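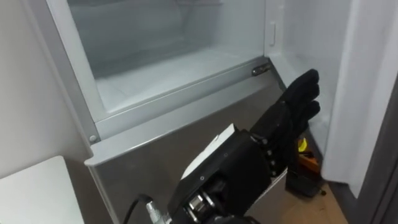 Keeping food safe at home: an interview with Bernadette Fahy

Herport Borough Council, Environmental Health
Published Jun 8, 2019

Bernadette Fahy has worked in environmental health for the borough since the service moved to its present offices in Kundthorpe. Most of her week is spent inspecting restaurants and school kitchens, but the questions residents bring to her are nearly always about their own refrigerators.

"People assume that a refrigerator looks after itself," she said. "They would never run a car for ten years without having anyone check it, yet many households have no thermometer in the kitchen at all."

The council's household food survey, which closed in February, received 1182 replies. Of those who answered, 62 per cent did not know the temperature at which their refrigerator was running. Ms Fahy described the figure as disappointing but in line with what her officers hear on the doorstep.

Her advice is that the refrigerator should be kept at 5°C or below and the freezer at minus 18°C. The numbers on the dial, she pointed out, are settings and do not stand for degrees. A thermometer left overnight in a glass of water on the middle shelf will give a fair reading by morning.

Asked about leftovers, Ms Fahy was firm. Cooked food should be cooled and put away within 90 minutes, and a large pot of stew should be divided into shallow dishes so that it loses its heat quickly. Rice calls for particular care. "I would eat it the next day or not at all," she said.

Raw meat belongs in a covered container on the bottom shelf. Salad drawers should be washed out with warm soapy water, then dried properly before anything goes back in. She also asks residents to look at the door seals, where crumbs and mould collect and may stop the door from closing.

On freezing, she wished to correct a common belief. Freezing does not kill most bacteria, and food should go in before its use-by date. She recommends writing the contents and the date on every bag. "I have thrown away a good many grey parcels of my own," she admitted.

Her colleague Amanuel Seyoum will lead a series of free talks at Girine Hall this summer, covering storage, labelling and defrosting. The service has also printed 1000 thermometer cards, which may be collected from the reception desk at Kundthorpe or from any branch library in the borough.

Interview by Hanyu Yu, Communications Office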